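Away day at Okness, October

Up at half five for the supporters' coach. Long trip, poor result, and I want to get it written down before I forget the order of it all. 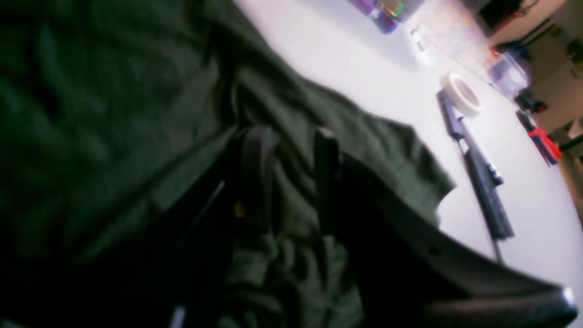 Why did we go all that way when we've lost every away match since August? The tickets were bought before the season started, and I had told myself I would do every league ground this year, Okness included.

The coach left the Jostside ground at six with plenty of empty seats. Last season you had to put your name down a fortnight ahead for this one. Most people slept until the services. I had a bacon roll and read the programme from the last home game, which had the manager's notes in it saying the squad was "in a good place". We were second from bottom when he wrote that and we are bottom now.

Got to Okness with two hours to spare. It is a small ground with one decent stand and a grass bank behind the far goal. They put us in the corner next to the bank, under a roof that covers the back rows only. Tea was weak. The pie was all right.

We started well enough. Had a corner in the first minute and a header that went just over. Then their winger got round the outside, pulled it back, and it was in off our own centre half. After that the heads went down. Second goal was from a free kick the keeper should have had. Third was straight after half time, before half our lot were back from the toilets. It finished 3-0 and could have been more. They took their forwards off after 80 minutes and still had most of the ball.

At the whistle the players went straight for the tunnel. The captain got as far as the centre circle, clapped once over his head and turned round. That was when the shouting started. I didn't join in, but I didn't blame them either. It's a long way to come for one clap.

Afterwards a group of our supporters waited by the car park gate where the team bus was parked. The stewards asked them to move back and they did, but they stayed there. The assistant manager came out in the end and talked to them for a good while. I stood near enough to hear some of it. He said the players were hurting and that there would be changes. Someone asked about the Iltari loan, the midfielder who was meant to arrive in September, and he said that was a matter for the board. He shook a few hands before he got back on. I thought better of him for coming out, though he didn't tell us anything new.

Quiet on the way home. There was talk at the back of leaving the Dogbe End empty for the first 9 minutes of the next home match as a protest. I can see the point but I have sat in that end since I was 8 and I don't think I could stand outside listening to it.

Home just before ten. Had soup, put the kit bag in the cupboard, didn't watch the highlights. Need to ring about the boiler in the morning.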